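Getting Through a Tablecloth Without Ruining It

A tablecloth is bought to protect the table, and within a week you are protecting the tablecloth. I have owned a lot of them, mostly from the Durau seconds shop, and I have spoiled them in most of the available ways. What follows is what I do now.

Shake it outside before you wash it. Crumbs that go into the machine come out as a sort of grout, and they choose the pocket of your best trousers to settle in.

Treat stains by what made them. Grease wants washing-up liquid, rubbed in neat and left for 20 minutes. Tea and red wine want cold water straight away, poured through from the back. Candle wax wants patience: let it go hard, pick off what you can with a blunt knife, then iron the rest out between two sheets of brown paper. Salt on wine is a fine piece of theatre and gives the guests something to do.

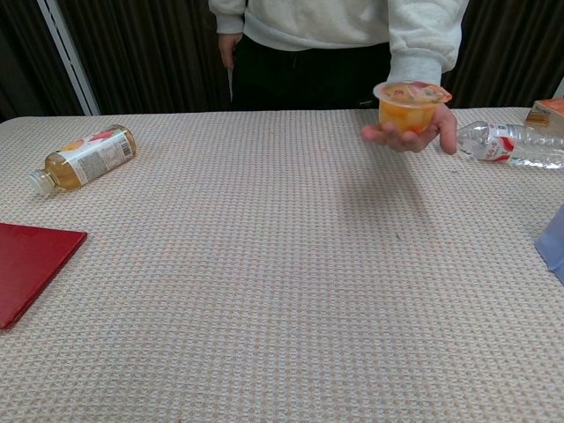
Fruit juice is the stain I see most in our house, and it is sneakier than wine. It dries to nothing, you put the cloth away feeling pleased with yourself, and in November you unfold it to find a brown map of somewhere. Rinse it cold, even when there seems to be nothing there, then dab on white vinegar let down with the same amount of water. Do not iron until you are sure, as heat will fix the sugar for good. Clear plastic fruit cups are the main culprits, being so flimsy that a firm grip sends the syrup over the side. Hold them low down, fingers round the base, and peel the lid over the sink. A waffle-type weave needs extra care because juice sits in all those little squares, so blot by pressing straight down with a folded tea towel and never scrub.

Wash at 30 unless the label says otherwise. Go easy on the powder. Hang it over two lines with a gap between, so that it dries in a shallow U and you lose the hard crease down the middle.

Ironing: do it slightly damp, wrong side up, or skip it and put heavy dishes on the corners.

For storage, roll it round a cardboard tube. I use the one from a roll of Rallier lining paper, which has now outlived the wallpaper. Folding is all right if you fold it differently each time, though I have yet to meet anyone who remembers how they did it last.

Cloths past saving make good dust sheets. Mine are under the paint tins.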